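Urnidden kitchen gets its big pot for winter soup

Urnidden, November 22, 2004

The shared kitchen at Urnidden has a new soup pot. It was bought this month with money from the autumn market and it will be used for the first time at the winter supper, when the hall expects 90 guests.

The kitchen group had been asking for a larger pot since February. Until now the soup at the common suppers was made in several smaller pots, borrowed from the homes of the cooks and carried back the same evening. Last year one of them stood in the coat room until spring, and its owner never came for it.

"We had always one soup that was too salty and one with no salt," said Sólveig Lykkegaard, who plans the menu for the suppers. "People went from one pot to the other to find the good one. With one big pot everybody gets the same soup, good or bad."

The pot is of stainless steel, with a rolled rim and two black grips, one on each side. Just inside the rim is a small ledge for the lid.

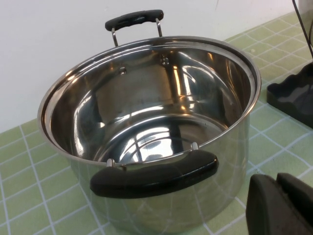
The new stockpot on the green tiled counter in the Urnidden kitchen.

It was chosen from three offers. The first was for an aluminum pot, cheaper than the others, but the cooks did not want aluminum for tomato soup. The second was a very heavy pot from a restaurant that was closing in Dalsgaard. Two persons went there to look at it and came home without it. They could lift it when it was empty, but they did not like to think about it with soup inside.

The third offer came from Cellcombe, the kitchen shop by the bus station, and this was the one the group accepted. The price was 2992 crowns, with the lid and delivery to the door included. The shop also gave two long ladles without extra cost.

The market in the autumn brought in a little more than the pot cost. What remains will go to a new cutting board and, if it is enough, to a thicker mat for the floor in front of the stove, where the cooks stand for many hours. The old mat has become thin and it slides.

There was some discussion before the decision. A part of the group wanted to spend the money on chairs for the hall, as many of the old ones are not stable any more. The vote was held after the coffee at the October meeting and ended with 39 for the pot and 9 for the chairs. The chairs will be discussed again in February, and those who have spare chairs at home are asked to tell the kitchen group before that.

Some practical matters are still open. The pot does not fit on the shelf where the other pots are kept, and for now it stands on the counter. A lower shelf next to the pantry door has been measured, and it would be deep enough if the baking trays are moved to the cupboard under the window. The bakers have been asked what they think about this, but they have not answered yet.

The question of washing is also not solved. The sink in the kitchen is an old and narrow one, and the pot must be turned on its side and washed in two halves. Ívar Ásgeirsdóttir has suggested that it could be washed in the laundry room in the cellar, where there is a deep basin with a hand shower. Others find it is too far to carry a greasy pot down the stairs, especially in the dark part of the year – the lamp on the stairs has been out of order since the summer.

The kitchen group has written a short list of rules that will hang on the pantry door. The pot is to be carried by two persons when there is food in it. It should not be scrubbed with steel wool, and salt should be added only when the water is already boiling, as the shop recommended, so that the bottom does not get small marks. The pot can be borrowed by the residents for private parties, but it must be back before noon on the next day. Names are written in the blue notebook, not on loose paper.
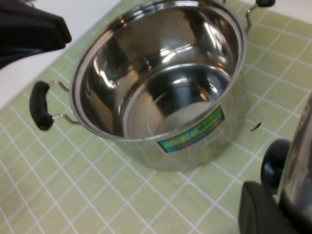

Not everyone is pleased with the rule about borrowing. Fulelex, writing on the residents' page, thinks that noon is much too early after a party and that a pot of this size needs to soak for a whole night before anyone can get it clean. The same message asks if it can be used for boiling potatoes at the spring cleaning, and if the old pots will now be given away.

The kitchen group answers that the time can be changed to the evening if nobody else has written a name for that day. Potatoes are allowed. The old pots that belong to the house will be kept, since they are needed for sauces and for smaller meals, but the borrowed one from the coat room may be taken by anyone who recognizes it. If it is still there after the winter supper, it will go to the next market.

The menu for the supper is now decided. There will be yellow pea soup with carrots and thyme, and bread from the house oven. The meat will be served on a separate plate, so that those who do not eat it can take from the same pot as the others. For dessert there are pancakes with jam, and for these the group still needs frying pans. Please write your name on the pan with tape on the handle.

The peas must be in water the evening before, and the cooking itself begins in the morning. Sólveig Lykkegaard expects that the water will need a long time to boil on the old stove – maybe more than one hour – and she wants to try this with plain water before the day of the supper. Those who like to help with peeling of carrots can come to the kitchen in the afternoon. Bring your own peeler, as the kitchen has only two and one of them is for left hand.

Tickets for the supper can be bought in the laundry room or from Ívar Ásgeirsdóttir. Children under six years eat free. Guests who want to take soup home should bring a jar with a tight lid, and it will be filled after everyone in the hall has eaten.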